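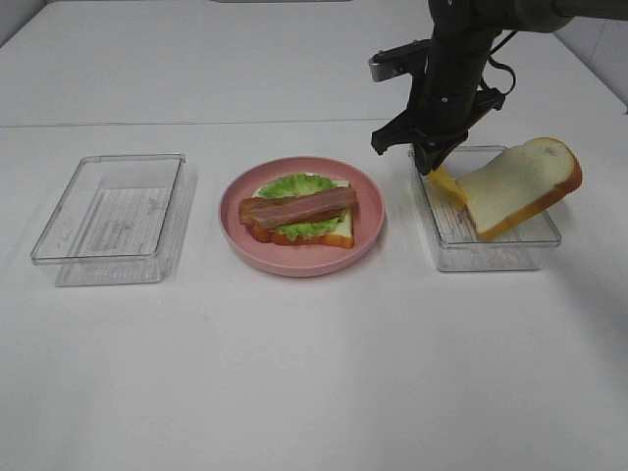
The Second Slice

Azadeh Mazandarani had been in Pärn for 11 weeks before she made a sandwich for herself. Until then she had only watched them being made.

The laboratory was on the upper floor of the old Nultunine building, and in winter the windows there let in a thin white light which was good for the cameras and bad for the people. She worked with her coat on. Indrek Sakalauskas worked without a coat, and he said that a person who moves is never cold, although he moved very little and mostly sat with his hand on the stop button.

They were writing a paper about order. The robot had seen many sandwiches built from the bottom to the top: bread, tomato, lettuce, bacon, cheese, bread. The older method, which was called Flukus and which had been the work of Indrek for two years, learned this as one long song. If you interrupted the song in the middle, the arm did not know where it was. It began again from the bread, or it closed its fingers on nothing and carried nothing to the plate with great care.

Azadeh had another idea. Before each movement the robot should look at the plate and ask only one thing: what is on top? It should not remember what it did. It should look.

"It is too simple," Indrek had told her in the first week.

"Yes," she had said. "I would like to know how much too simple."

So they had made a test of 100 sandwiches. In each one, at some moment, a person would do something unfriendly. The person would take the lettuce off, or turn the plate, or put the bacon on by hand when the robot had its back to it, if one can say that an arm has a back. Then the person would step away, and they would see if the arm went on from the right place.

Flukus had finished 44 of them. This number was written on the whiteboard in blue. The space next to it was still empty.

It was now evening and they were at the last one. Azadeh had put the bacon on the sandwich herself while the arm was returning for it. The strip lay a little crooked over the lettuce. She stepped back behind the line of tape on the floor.

The arm came down over the right box. The bread and the cheese were there together, leaning on each other, because she had been tired when she filled it. There was no bacon in the box anymore. If the robot was following the song, it would close on the empty place where the bacon had been.

The fingers went to the cheese.

"Do not say anything," said Indrek.

"I did not say anything."

"You were breathing like a person who will say something."

The motors made their small sound. The yellow slice bent between the fingers. Azadeh thought of her grandmother, who cooked without recipes and was often interrupted, by the telephone, by neighbors, by children, once by a fire in the next street. She always came back to the kitchen, looked in the pot for a moment, and continued. Nobody had found this remarkable. Azadeh had never written it in a proposal, because there was no reference for it.

The cheese went to the pink plate and was laid down over the bacon, with one corner hanging. The arm rose, waited above the sandwich for the length of one look, and turned to the box for the bread.

Indrek took his hand off the button. He walked to the whiteboard and picked up the marker, and then he stood with it and did not write. She understood that he was reading his own number.

"When you send it to Engate in March," he said, "you must put the failures also. The ones with the wet tomato."

"I will put all of them. There will be a table."

"And Flukus you will describe fairly."

"You will describe Flukus," she said. "It is your section. I have left two pages."

He thought about this. Then he wrote the new number, rather small, and put the cap back on the marker until it clicked.

The last sandwich stood finished on the plate, with the upper bread sitting to one side like a hat. The rule of the laboratory was that food which the robot had touched went into the bin. Azadeh threw it away and washed the plate in the corner sink. Then she took from the bag two slices that were still clean, and the cheese, and what was left of the tomatoes.

"Do you want one?" she asked.

"With bacon," said Indrek. "But first the lettuce."

She had already put the bacon. She looked at the bread for a moment, and laid the lettuce on top.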